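2nd October

Back in the workshop straight after tea, meant to stay an hour, stayed nearly four. Hands smell of solder. Writing this quick before I forget which numbers I changed.

First job, the left arm. Was convinced last night the shoulder had a bad bearing. Not the bearing. Grub screw backed out a quarter turn, that's all, and I'd already got the new bearings in the post from Custberg. Typical. They can go in the drawer with the other lot. Threadlock on, left it to go off while I did the config.

Config took ages. Moved everything over from the old Irik scripts, which are a mess, half the names in them are from June when I still thought one arm would be enough. Max speed now 200 on both sides, was 1,000 on the right for some stupid reason. No wonder the bench shook. Gripper force I put up a bit then down again. Didn't write down the middle value. Must write down the middle value next time.

Then cups. Purple one goes in the blue one, blue one lives in the mesh pen pot. Sounds like nothing. Weeks of evenings, this.
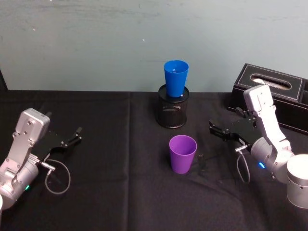
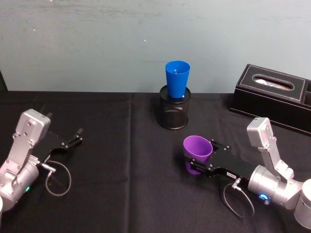
Right arm gets the purple one, left arm just waits its turn.

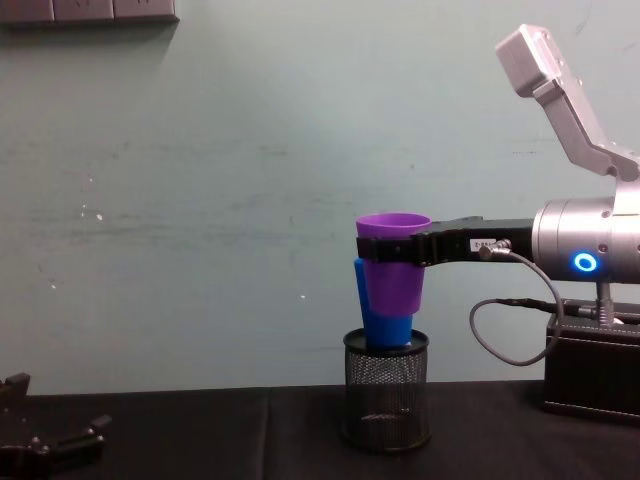 Still don't like how the cables hang. Every time I re-route them I lose a bit of wrist travel, every time I leave them I worry about a snag. Kincaid do a clip-on guide but it's made for a fatter cable and the postage is silly. Might print something. Might just use velcro like a normal person.

Calibration next. Home position reads 1,340 on the right elbow and it read 1,340 again after a power cycle, so that's one thing I can stop fretting about. The left one I don't trust yet. It gave me 856, then I unplugged the wrong lead (mine, not labelled, my own fault) and had to start the whole lot over. Didn't bother checking it a second time, was gone nine and I was starving.

Things I keep forgeting so they're going here:

- label the leads. LABEL THE LEADS
- second emergency stop, one within reach of the left side
- back up the config before touching it, not after
- ask Diketti if the power supply can be run with the fan side down
- more black cloth, it rucks up if I lean on it

Had a think on the walk home about the approach angle. Coming in from the side is fine for picking up but I reckon for the letting go part it wants to come down a lot straighter, and slower over the last bit. At the moment it's one speed all the way. Could split the move in two, fast then slow, which is two more lines in the file and probably another evening of me swearing at it. Also want the left arm to do somthing useful. Steady the pot maybe? The pot's light, one knock and it'd be off. Try that first, before any clever stuff with the speeds.

Workshop was cold again. Heater smells of burnt dust so I turned it off and kept my coat on. Bring the fleece.

Spent too much on bearings this month and didn't need a single one. Going to sit on my hands until the next lot of motors is sorted – no browsing parts in bed.

Phone's on 4 per cent, charger's still at the workshop. Bed.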